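Slow-worms top the list in Cestov's biggest reptile survey yet

20 Jan 2021

The results are in from last year's reptile survey at Cestov Common, and they are a treat. Surveyors logged 1,007 sightings of snakes and lizards across the heath, the old railway bank and the rough ground behind Prument Lane, and all four of the species people hoped to find have turned up: adder, grass snake, common lizard and slow-worm.

Slow-worms came out well in front. Anyone who has ever lifted an old bit of carpet at the bottom of a garden will know why they are so easy to love. They look like polished bronze, they don't bite, and they aren't even snakes (they are lizards that have given up on legs, and unlike snakes they can blink at you). More than half of all the records were slow-worms, and on the railway bank it was a rare visit that didn't produce one.

The method is as simple as it gets. Squares of roofing felt and corrugated tin are laid out on the ground in sunny spots, left alone for a few weeks so that the grass underneath dies back, and then checked early in the day, before it gets too warm. Reptiles need outside heat to get going in the morning and a piece of dark felt warms up faster than the ground beside it, so they creep underneath and stay put. You lift one edge, look, write down what you see, and lower it again gently. There were 400 squares this time, each with a painted number, spread over a much wider area than before.

That wider area matters when reading the big figure. A sighting is not the same thing as an animal, and the same slow-worm may well have been under the same square week after week. The report is careful on this point. It also says that the total can't be compared directly with the previous survey, which used 100 squares and left out the Prument Lane side altogether. What can be compared is the old heath plot, where the squares were put back in the same places, and there the picture is good too: lizards steady, slow-worms up, and grass snakes seen on nearly every visit during the warmest part of the year.

The adders are the news a lot of people have been waiting for. They had not been recorded on the Prument Lane side in any earlier survey, and there were real fears that the species was hanging on only in one corner of the heath, next to the gorse. Last May a female was found basking on a south-facing bank well away from there, and further visits brought more records, 9 in all from that side of the common. They included a young one not much longer than a pencil! The exact spot is being kept out of the published maps, and quite right too. Adders return to the same winter dens year after year, and a den that gets trampled or poked at can be lost for good.

They also suffer from bad press. The adder is Britain's only venomous snake, and that one fact tends to be the only one people carry round with them. It is a shy creature that will nearly always slide off at the first thump of a boot. Bites are uncommon and mostly happen when somebody picks one up or treads on it. Dogs are a different matter as they go nose first into everything, and the advice for owners on the heath is the same as ever. Keep to the paths in spring, use a lead near the gorse, and ring a vet straight away if a dog is bitten.
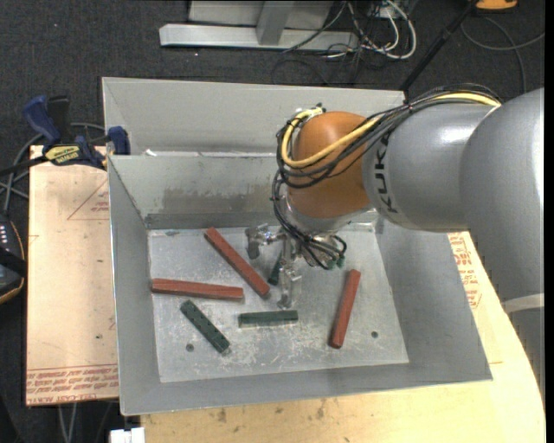 Mamta Yadav would like to see the same care taken over the grass snakes, which she feels are always the ones left out. In a message sent in after the results went up, she wrote that she had grown up being told every snake on the common was an adder, and that it was only when she saw the yellow collar on one swimming across Zekow Pond that she understood what she had been running away from all those years. She asked whether the pond margins could be left uncut until the autumn so the young ones have some cover when they hatch.

It's a fair question, and the new management plan goes some way towards it. The reeds and long grass on the north side of Zekow Pond will be cut in alternate strips from now on, one part each winter, so there is always some thick growth standing. Two large heaps of cuttings will be built up nearby and then left completely alone from late spring. Grass snakes are the only British snakes that lay eggs, and they look for warm, rotting plant matter to do it in. A good steaming heap is as near to an incubator as they can get, and several females will sometimes share the same one.

Elsewhere the plan is mostly about sunshine. Birch has been creeping in over the heath for years, and pretty as it is, it shades out exactly the open banks that reptiles use for basking. Clearing is going on now in small patches, by hand, with the cut wood stacked in piles at the edges for shelter. The work stops before the animals start to come out, and no heavy machines are allowed anywhere near the known winter sites. Some walkers have been upset at seeing trees come down, which is understandable. The clearings look raw in January. By summer they should be full of young heather, with a good chance of a lizard on every log.

At Tyagi Bank, the old railway section, very little will change, for the simple reason that it is working so well. Its stony, free-draining slope faces south, it is full of ant hills and cracks, and it has bramble for hiding in a short wriggle away. The only job planned there is moving the picnic bench off the top of the slope and down to the gate. It had been put right beside one of the best basking spots on the site, and the lizards had to keep giving way to sandwiches.

If you want to see any of this for yourself, there is no need to wait for high summer. Male adders can be out as soon as the first mild, bright days at the end of winter, and for a week or two they are much easier to spot than later on, lying out in the open on dead bracken with their black zigzags showing up beautifully. Lizards follow soon after. Go mid-morning when there's sun but still a nip in the air, walk slowly, keep your shadow behind you, and look a few paces ahead instead of down at your feet. Please don't lift the felts. All four species are protected by law from being killed or injured, and a square that is opened over and over again soon stops being used.

Garden sightings are wanted as well, especially from the houses along Prument Lane, where several gardens back straight on to the heath. Slow-worms in compost heaps are the ones most likely to be noticed, and they are very good company for anybody growing lettuces, as small slugs are their favourite food. A date, a rough location and a phone photo are plenty. Shed skins count too, so do look along the bottom of the hedge when you're tidying. A grass snake's skin can come off in one piece, right down to the clear scales that covered the eyes.

The full report, with maps for the lizards, slow-worms and grass snakes, can be read on the Cestov Common noticeboard page. The squares stay where they are over the winter and checks begin again in spring, subject to whatever rules on outdoor work are in place by then.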